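Skusitz Suture Notes
@skusitzsutures
26/05/2023

Thread on practice pads, blue thread and what I've picked up from an evening at the bench in Evside. Mostly for people on the Cestwood course who asked about materials.

1/ The pad first. I use the pale Shawky one. It has a fine texture on top, so you get a bit of drag when you press on it. The smooth ones I had before let everything skid. I prefer this.
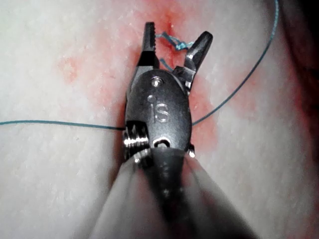
Jaws open over the pad.

2/ Look at the teeth on your grasping face before you start. Fine serrations hold thread well but they will fray it if you keep regrabbing the same spot. Pick up the thread once, near where you want it, and leave it alone.

3/ Thread length. I cut mine to 60 cm when I began and spent most of my time hauling slack across the pad. Now I cut shorter and throw away less than I expected.

4/ Colour matters more than I thought. Light blue shows up against white and against the red along the incision. I tried black for a while and kept losing the tail in the slit.

5/ On tails: leave enough to find again. If you trim right down to the knot you can't check it, and you can't undo it neatly either. 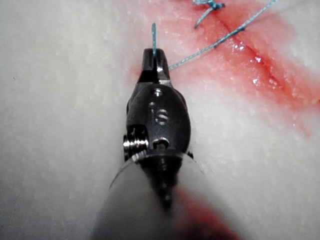

Light blue suture in the jaws, tied knot further up by the red.

6/ Someone asked how I space stitches. By eye, working from the last knot. I don't mark the pad. If one goes in too close I leave it and carry on, and look at the whole row at the end.

7/ Keep the long end out to one side. If it lies across the incision you will put the needle through it sooner or later. I have done this more often than I'd like.

8/ Needle handling is where most of my time goes. The passing over from one side to the other is the slow part. Get the receiving jaws open and near the needle before you need them. 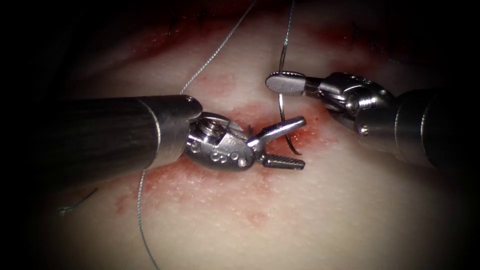
9/ Also, follow the curve. Pushing a curved needle straight forward tears the hole wider and the pad will show it. Turn it through. If it stops, back it out the way it went in and start again.

10/ Don't grab the point. It blunts quickly and then every stitch after that is harder work. Hold it further back on the body.

11/ Lighting. I keep the middle of the pad bright and let the rest of the bench go dark. Easier on the eyes, and the metal doesn't throw as much glare from the sides. The lamp is 800 lumens. I had a 900 before and it was too much on the white.

12/ A pad lasts me up to 60 stitches before the slit gets too ragged to be useful. After that I turn it round and use the far end for knots only.

13/ Next Cestwood block starts in September. I'll do a separate thread on knots before then. Replies are open if you want to know about needle sizes, I left those out.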